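Went to the Dalard open day in Porov this afternoon. They do automated handling of used desktop computers: processors, memory, drives. Notes follow while I still remember them. I work on test fixtures, so expect more about fixtures than about robots.

Background. Dalard takes in office machines at end of lease and sorts them for resale or parts. Most of it is done by hand at benches. The automation side is a separate project called Zamach, in the Borkowska building behind the main hall. The open day covered Zamach only.

Visitors went through in groups. Ours got Domenica Gisler, who runs the cells, for the hardware half, and Dezső Nyitrai for the software half. Slides were short. Most of the time was spent standing at the tables, which I prefer.

The scope is narrower than the invitation made it sound. Cases arrive at the cell with the side panel already off and the cooler already removed, both done by a person. Gisler was clear about this before anyone asked.

Her reason for the cooler: old thermal paste can hold the processor to it, and the force needed to break that bond varies too much between machines. A person twists it, feels it let go, and stops. They have a rig for this on paper and have not built it.

What the arms do: open the socket lever, lift the retention frame, take the processor out, take the memory out, place parts on a fixture for inspection. Then the same in reverse with a tested part. Removal is routine. Insertion is the part under development and was the part being demonstrated.

Figures from the slides, for anyone collecting them. 2,151 processor removals logged since the project started. 816 insertions attempted. 400 of those were done on the current fixture and the current fingers, and these are the only ones they draw conclusions from.

They count a failure as any run where a person has to step in, even when the part is undamaged. On the current hardware that happened 8 times in the 400. I asked whether it included runs aborted by the software before contact. It does.

Causes, as given by Nyitrai: socket lever not fully up, part slipping in the fingers during the move across, and one case where the chassis had shifted on the table and the position check passed anyway. The last one got the longest explanation. The check has been rewritten.

Now the fixture, which is what I came for. It is a flat gray plate with raised blocks and posts, and each part has a holding position between them. The plate sits on the same extrusion table as the computer, so a move from fixture to socket stays within one arm's reach.

Nothing clamps. Parts rest in position by gravity and a close fit. Gisler said an earlier version had spring clips and they spent weeks chasing marks on board edges. Without clips the part has to be set down more slowly. They accepted that.

The computer lies on its side so that the motherboard faces up and every insertion is a straight downward move. Sounds obvious. I have seen two other labs try it with the tower upright, and both now do it this way.

For the demo they used a Dell desktop. Processor in the fingers over the plate, socket open and empty, second arm standing further back.

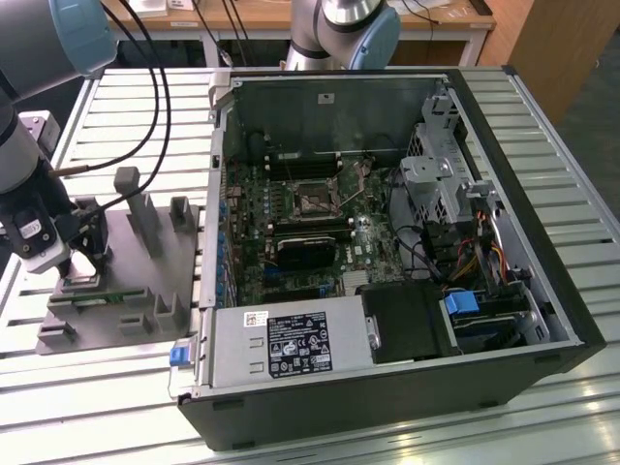

Question I got in my replies during the visit: how does the arm know the processor is turned the right way before it goes into the socket?

The corner mark and the edge notches are checked by camera at the fixture, and the part is turned there if the check disagrees with the stored layout for that socket. A second check is made over the socket, before the final descent. If the two checks give different answers, the run stops and waits for a person.

On force. The last part of the descent is slow and force-limited. The processor is meant to seat under almost no load, so any noticeable resistance counts as an error. The arm backs straight up and does not search sideways. Searching sideways over bare socket contacts is how you bend them.

Memory is the opposite problem. A module needs a firm push, and it needs it evenly along the length. Their method is to start one end, then the other, then press in the middle, checking the latches between steps. Slower than a hand by a wide margin. Nyitrai did not pretend otherwise.

Somebody in the group asked about cycle time. The answer was that they do not publish one, since it changes whenever the speed limits are changed. I would have liked a number. I understand why there wasn't one on a slide.

The fingers are in-house. The tips are a separate piece and come off without removing the gripper, so a worn pair can be swapped between runs. Wear is judged by grip tests on a blank, with no fixed replacement interval yet. I suggested they log it per part type. They said it was on the list.

Static. Table, plate and arms are bonded to a common ground, and there is a wrist strap point at the operator side. We were asked to stay behind the tape on the floor and most people managed it.

Calibration is done every morning and again after any chassis change. The arm touches reference points on the plate, then the camera finds the socket in the open case. The plate is treated as fixed. The chassis is treated as something that may have moved. I think that split is correct and I am going to copy it.

Cables were the least solved part. Loose power leads inside a used case can end up anywhere, including over the socket. At present the person who removes the cooler also moves the leads aside. Detection works in their tests. Moving them by robot does not, or not often enough to show to visitors.

Different case models need different approach paths because of drive cages, power supplies and covers. They keep a file per model, made by hand the first time the model comes in. Nyitrai said a good one takes a morning to make. He would like this to come from a scan, and has a student starting on it in December.

Two arms at one table: I asked what the second one is for. In the full procedure it holds the lever or retention frame while the first one works. For parts of the demo it was parked. They also plan to use it for handing over modules, but the hand-over adds an error source and they want the single-arm figures to settle first.

Safety setup, briefly. Reduced speed whenever anybody is inside the tape, a stop button on each side of the table, and no automatic restart. After a stop, the operator has to confirm what is in the gripper before anything moves. That last rule came from a run where the software believed the fingers were empty and they were holding a module.

Things I asked and did not get an answer to: cost of the cell, how many case models have a path file, and what happens to a processor that fails inspection at the fixture. The first two were declined politely. On the third, Gisler said it belongs to the main hall and I should ask there. The main hall was not open.

Small thing I liked. Every aborted run is saved with its force trace and kept, including the boring ones. They put three on screen. In one you can see contact a little earlier than expected, a short hold, then the retract. No damage on that board according to the log. I would show that trace to anyone starting out with socket work.

Small thing I liked less. The results are per run and not per machine, so a computer that was used for many insertions counts many times. Gisler confirmed that the test boards are reused. Used boards coming fresh off the truck may be harder. They have not separated the two in their figures and I think they should.

Would it pay for itself today? For removal, possibly, given enough machines of the same model. For insertion, no. They described it as a development cell throughout and I have no complaint about how it was presented.

Practical notes if you go to the next one. The Borkowska building has its own entrance on the side away from the road. Registration is at the main hall, so you walk back. Wear closed shoes. Photos were fine at the tables and not fine in the software room.

Slides are supposed to be sent to everyone who registered. If they arrive and sharing is allowed I will add a link under this post. Questions about the plate I can take now, questions about the vision software are better sent to Nyitrai's group, they had a contact address on the last slide and I did not write it down.

Correction to the memory post: the latches are checked after the middle press as well. I had it down in my notes and left it out.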